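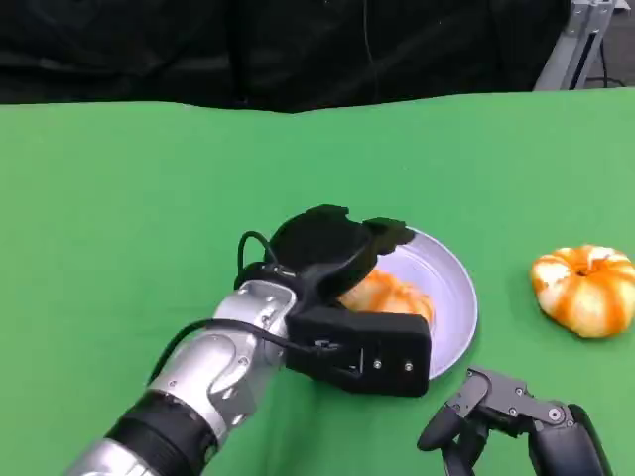 Page last changed: Friday, 4:44 p.m.

Open day at Windelov, doors at ten, line already down the ramp. Concrete floor, bad coffee, good lighting. They let the public in once a year and the public comes, mostly with kids, mostly wanting to push things.

First stop, the manipulation bay. Green table, black curtain behind it. Two gourds and a plate. The small one sits on the plate, orange and white, half the size of the trouble it causes. A silver arm leans in with a fat black gripper and hangs there, one jaw either side. Off to the right a bigger striped one waits its turn, flat and ribbed and very pretty. Dark gray hand parked in the corner, fingers open.

Why gourds? The operator had clearly been asked before. Every one is a different shape, she said, and the ribs mean the fingertips never land on quite the same surface twice. Boxes are easy. Boxes were two years ago.

The task on the card: lift from plate, set down on table, back to plate. Project name is Grulla, which is Spanish for crane, the bird. The software under it comes from Teltgate, a small firm across the river that used to do warehouse sorting and still pays its rent that way.

I watched nine tries. Six clean. Two where the gourd rolled and got chased a little, to loud approval from the under-tens. One where the operator hit stop and said a word I won't print. Slow, all of it. Slower then you'd expect if you've only seen the videos, which get sped up and everybody in the business knows it.

She drives it herself for part of the day, by the way. Hands in a control rig, watching a screen. Those runs get saved, the good and the bad, and the software learns from the pile. The pile stood at 1455 runs when the doors opened. Target for May was 50 a day. They missed it most days. Gourds go soft, parts come late, people get flu.

Kids got a go after eleven. Two minutes each, a operator's hand over the stop button. A girl in rain boots was better at it than me. Much better. I nudged the plate and gave up my turn.

Next room, Galbraith, who make joints and wrist parts and brought a table of them to handle. Heavier than they look. A man with a tray of bearings explained backlash to me twice and I have it now, I think: the slop when a gear changes direction. Less slop, softer touch. Costs money. He wouldn't say how much, then said it depends, then offered me a mint.

Headcount at the door by three o'clock was 339, up on last year, and the coffee had run out.

Back past the green table on the way to the parking lot. Still going, new operator, same card. Smaller crowd, quieter. A dad was explaining it to his son and getting most of it right.

Windelov opens again next spring. Free, no booking, closed shoes please.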